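Drotura Pottery Marks: README

Version 2, October 13, 2018
Compiled by Cosmin Cârstea, with kiln notes by Sorin Filip

What this is

A small, free set of records on the painted marks found under the bases of glazed country pottery from Drotura and the neighboring village of Zimavness. I started it for my own use, because I kept buying bowls at flea markets and forgetting which squiggle went with which workshop. It has grown a lot since then, and I'm delighted to be able to share it!

There are 59 marks in the set. Most are brush marks in brown or green slip, a few are scratched into the clay before firing, and three are stamps. Every mark has its own record, and every record points back to at least one pot that Sorin or I have held in our hands. Marks known only from old sale lists are left out for now.

Files

marks.csv – one row per mark
pots.csv – one row per pot, linked to marks.csv by mark_id
drawings/ – ink tracings of the marks, scanned in black and white
kiln_notes.txt – Sorin's notes on clay, glaze and firing, in no special order (but do read them, they're the best thing in the set)

Fields in marks.csv

mark_id: a short code, D for Drotura, Z for Zimavness, X for place unknown
technique: brush, scratched or stamp
color: what it looks like in daylight, in plain words
workshop: a name if we have one, otherwise blank
certainty: 1 to 3, where 3 means a signed or documented piece exists
remarks: anything else, sometimes far too long
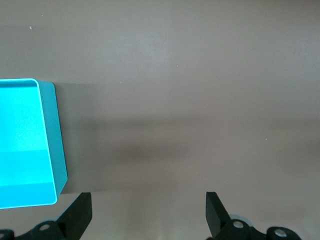 The certainty field is the one people ask me about most. A 3 is rare. A 2 means the mark turns up on pots with the same foot, the same glaze and the same way of finishing the rim, so that we feel safe putting them together. A 1 is a hunch, and I have kept my hunches in because other people's hunches have helped me so much over the years. Filter them out if you need firm ground.

Fields in pots.csv

pot_id, mark_id, form, height_mm, rim_mm, foot_mm, glaze, damage, seen_by

Heights are taken to the highest point of the rim, and on a hand-thrown jug that can be quite a bit above the lowest point. Where a rim is broken away the height is blank. The form field uses ten everyday words (bowl, plate, jug, crock and so on), listed at the top of kiln_notes.txt. I know museum people have finer terms, and if somebody would like to add a column for them I'd be thrilled.

About the Căpraru group

Eight marks, D-14 to D-21, belong to what we call the Căpraru group. They share a short curved stroke with a dot under it, and for a long time I took them all for one potter on good days and bad days. Sorin disagrees, and after sitting with the pots side by side for an afternoon I've come round to his view. The dot sits inside the curve on the thin, well-turned bowls and outside it on the heavier ones with the streaky green glaze. Two hands, then, possibly a father and son, though we have no paper to prove it. Version 1 had them as a single record. If you worked from that version, please update your links.

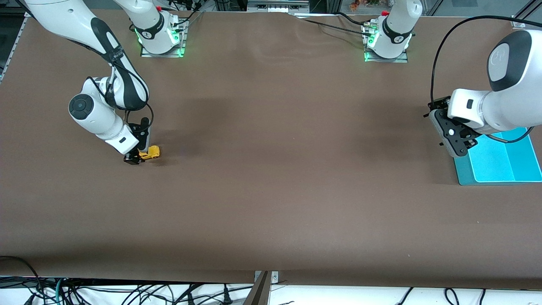 Sorin's kiln notes are especially good on this group. He fires his own pots with the local red clay, and he was able to show me how the streaks come from glaze laid on thickly near the rim and left to run. He also thinks the pale patches inside the bowls are where a smaller piece was stacked during firing. I had been calling them wear – for years!

Known problems

Z-03 and Z-07 may be the same mark drawn with a fresh brush and a worn one.
The color words are mine and drift a little between "honey" and "amber".
Foot widths on the crocks were measured with a tape and should be taken as less exact than the rest.
The tracing for X-05 is upside down. Or it isn't. I can't tell which way up the potter meant it.
Accented letters can go wrong when the CSV files are opened in older spreadsheet programs. Choose UTF-8 on import.

Dating

There is no date column. Almost 100 pots passed through our hands for this version and only two carry a year, so I didn't want to put down guesses that would then be copied from one sale list to the next. The two dated jugs are described in the remarks.

Using and adding to the set

Use it for anything you like, including in print. Please cite it as "Drotura Pottery Marks, version 2" and mention the mark_id. If you have a pot with a mark that isn't here, send a tracing of the mark and the three measurements, and tell me where the pot was bought if you know. A pencil rubbing is fine too.

Next on the list are the Clisach plates, which have no marks at all but a very distinctive combed border. I plan to have a first table of borders ready in April.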